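The long way round to a tomato sauce

When I moved into the flat on Trakodska Street I owned one saucepan, a bread knife and a very firm belief that I could not cook. My mum cooked, my nan cooked, and I set the table. So this post has been a long time coming (my sister has been nagging me since January), and it's about how a grown woman finally learned to make a proper tomato sauce, and what went wrong along the way, of which there was plenty.

I started with recipes off the internet, printed out at work and stuck to the cupboard door. Every one of them said to cook the onions until soft, and every one of them gave it five minutes. Mine were never soft in five minutes. They were crunchy, and then suddenly they were brown, and I'd tip in the tomatoes and hope for the best. I wrote a grumpy little post about it, and it has now been read 3,282 times, easily my most popular effort ever. I suppose there are a lot of crunchy onions out there!
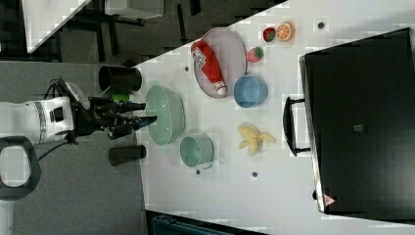 Xiuying Zheng wrote underneath it that five minutes was a fib and always had been, that she gives hers up to 100 minutes on a Sunday-sort-of-mood afternoon with the lid on and the heat as low as it goes, and that I should stop poking them. I laughed, and then I tried it, though I'll confess I lost my nerve and stopped well short of her time. They went gold and sticky and sweet, and I stood at the stove eating them off the spoon until there was hardly enough left for the sauce.

After that I got a bit obsessed. I put in 2 anchovies, which my husband claims he can't taste (he can, he just doesn't know that's why he likes it). I tried carrot, which my nan swore by, and decided she was right as long as it's grated very fine. I tried sugar and didn't care for it. A splash of vinegar right at the end was much better, and I'd never have thought of that on my own.
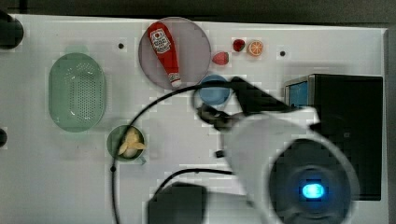

The other thing I had wrong was salt. I used to add it all in one go at the end, panic, and add some more. Now a pinch goes in with the onions and another with the tomatoes, and by the time I taste it there's usually nothing left to fix. It's such a small change, and I felt quite silly for having cooked the other way for so many years.

My niece came to stay and wanted to help, so we made a double batch together, with her in charge of tearing the basil and me in charge of anything hot. She tore it into pieces the size of confetti and told me very seriously that it was her favourite colour and her favourite smell.

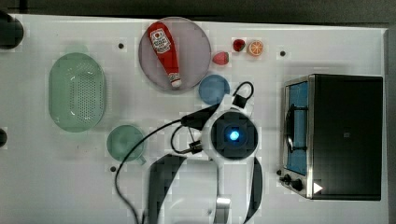
We froze half of it in old yoghurt tubs, and I've been doing the same ever since. Leave a bit of room at the top, and do write on the lid, or you'll end up defrosting stewed plums for your spaghetti like I did. Next I'd like to have a go at my nan's gravy, if my sister can find the card she wrote it on.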